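Staff Life Update: Youssra Slaoui returns to the Pondale newsletter
20/08/2024

Readers of the Pondale community newsletter will have noticed the absence of Youssra Slaoui's regular column since July. Ms Slaoui has now moved from Dremden to Alaoui Street and has begun a new position with Gamgate, where she works from home on most days.

She thanks the 46 readers who wrote to her during the break - each will receive a personal reply. Her column will resume in the next issue.

Ms Slaoui's first column will deal with settling into a new neighbourhood and keeping regular hours when home is also the office. She has set herself the goal of cooking lunch away from her desk for 28 days. A black frying pan and a white plate on a red round placemat are enough for the simple meals she favours, and readers are invited to send in their own.
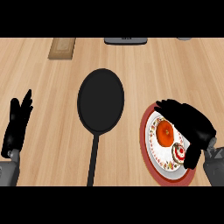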